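The white table, week one

Right, quick one before the school run. Table's in. Plain white top, matt, no pattern, after 3 weeks of me changing my mind.
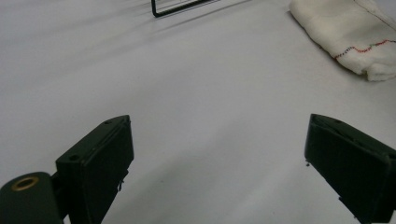

Getting it home

Collected Thursday from a lady in Hulcombe, who'd had it in her sewing room. Four legs, one bag of bolts, no instructions. Gráinne Hayes held the ends up while I lay on the floor swearing. Took us 12 minutes once I'd found the right allen key (in the cutlery drawer, obviously).

Wobbled at first. Folded bus ticket under one leg. Fixed, sort of.

Living with white

Everyone said it would show everything. It does. Tea rings mostly, and biro, and whatever the cat walks in. So far a damp cloth and a drop of washing up liquid gets it off, then dry it straight away or you get smears when the sun's low. Havent tried turmeric. Not going to.

I do like how the light goes across it. The old pine one from Stamden just ate the light, and that corner was gloomy by 3 even in summer.

Still to do: felt pads, a lamp, somewhere for the post to live that isnt the table. Might try the junk shop in Pladham for a letter rack. If anyone's seen a decent one let me know in teh comments.

Off, late already.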